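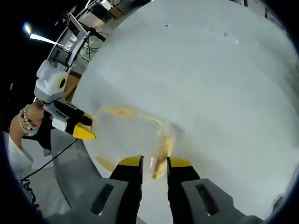 The Lunchbox Test

Every spring somebody sends me a video of a machine folding a shirt and asks whether I'm ready to eat my words. I've been writing about home robots for 14 years and the shirt has been folded in most of them. It's nearly always the same shirt, a plain T-shirt in a solid color, laid flat on a table by a person who then steps out of view.

So I've stopped asking about shirts. My question now is about the plastic food container with the latches on the sides, the kind that comes home from school with something dried to the inside. Can a machine pick it up, open it, wash it, dry it, find the lid and put it away? I'd take any four of those.

Larkance says its kitchen arm will do this by August. Larkance also said last August. The company's spokesman, Gunnlaugur Hjaltested, was patient with me on the phone and told me the arm had handled 1317 containers in testing. I asked how many had food in them. He said he would get back to me, and he did, with a brochure.

I don't think these people are crooks. They're working on a hard thing and selling it as an easy one. Clear plastic is miserable for a camera, which sees the counter straight through it and a streak of glare where the wall ought to be. Thin walls bend when you squeeze them. A latch wants a push in one place while the rest of the box is held still, so you need two hands that agree with each other. My nephew could do it at three, badly, and he got better without 200 people sitting in a room showing him how.

Showing how is where a lot of the work is at the moment. People hold the grippers themselves and do the chore over and over, and the recordings go to the software. I find this more believable than the old approach, where a programmer tried to write down what a wrist does. It still means that the skill on display is a person's.
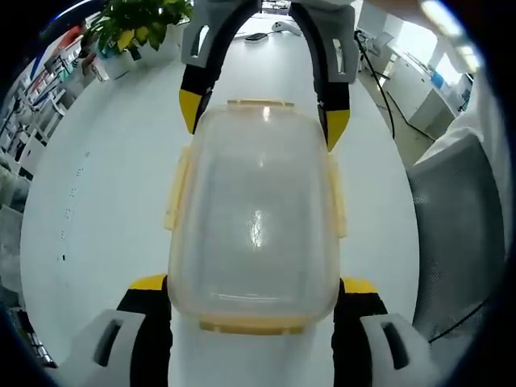 Can a robot wash and put away my dishes today?
Most families couldn't buy one that does the whole job without help. Some machines can manage parts of it in a kitchen set up for them.

Shop floors are supposed to be the easier case, and I'll grant they are. I spent a morning at Nuttall, a small packing outfit where Ute Teuber runs the second line. She has two Clindance arms that move sealed tubs from a belt to a crate. They're good at it. When the supplier changed the lid to one with a softer rim, they were no good at it for nine days, and Teuber put two people back on the belt. She'd buy the arms again, she told me. She'd also keep the two people.

What bothers me is how the price gets talked about. Weltano wants $2384 a year to lease its countertop model, plus the visit to set it up, plus a mat you have to keep clear. My counter has never been clear. If I have to rinse the container, place it on the mat and turn it the right way around, I've done most of the chore and I'm paying for company.

I could be wrong about the timing. I was wrong about robot vacuums, which I said would end up in closets, and mine goes around the living room every morning and only gets stuck under the one chair. But a vacuum never has to pick anything up. Send me the video where the box has old spaghetti sauce in it and the lid is in a different drawer, and let it run without cuts. I'll watch the whole thing.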